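Home Visits Food Trains Archive Contact

The Lerlow open day promises "a whole town behind the scenes," and I went in November to see how much of that was true. Some of it.

The bus from Donditz took an hour and dropped us by the old waterworks, the main draw. The leaflet says 3,000 people come every year. I would like to know who does the counting, as the line for the pump hall was short and the line for soup was long. The pump hall itself is handsome, all green tile and brass rails, but the tour lasts nine minutes and the guide spent four of them on parking.

Next came the Hadgu building, where the rooms upstairs were open until 4 p.m.
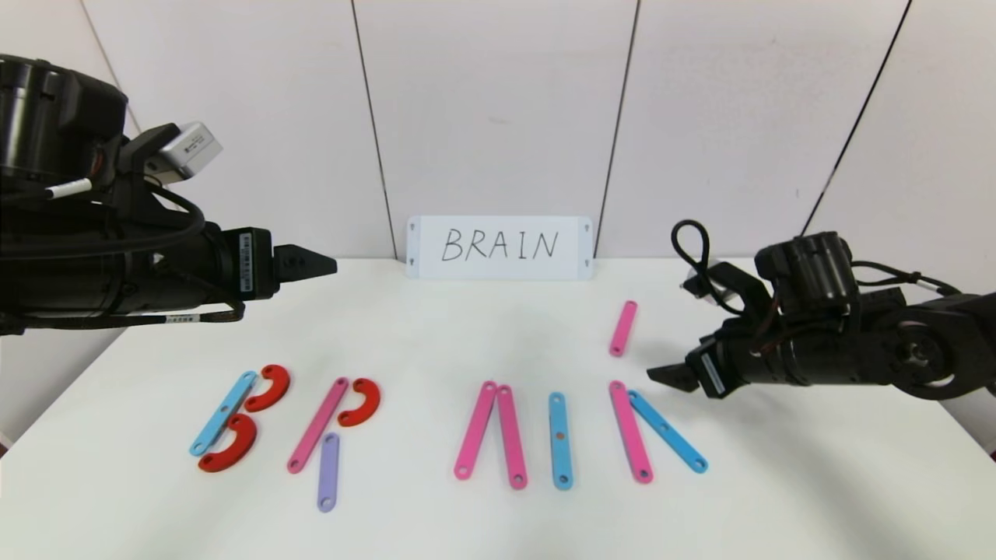
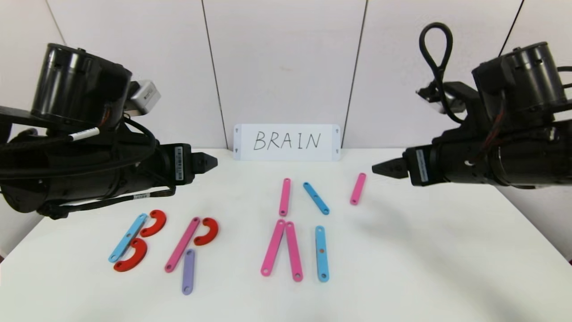
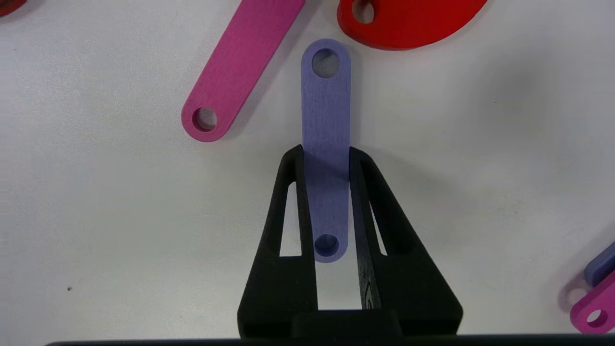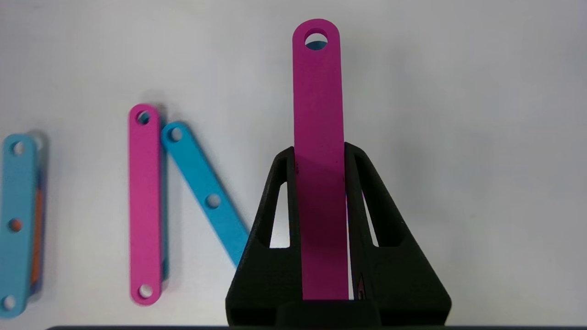 Colored pieces on the white table, Hadgu building, Lerlow.

I had higher hopes for the Hisach bakery, which claims an oven 145 years old. The front certainly looks it. The door, hinges and thermometer are new, and when I asked what was left I was told "the spirit of it." The rye was good. It was also sold out by two.

Last was the bell tower: 134 steps, a decent view of the river and a gift shop at the bottom selling fridge magnets of a different tower. Entry is free, though there is a bucket.

Would I go again? For the pump hall, maybe, if they let people stay in it. Bring cash, and eat before you get on the bus.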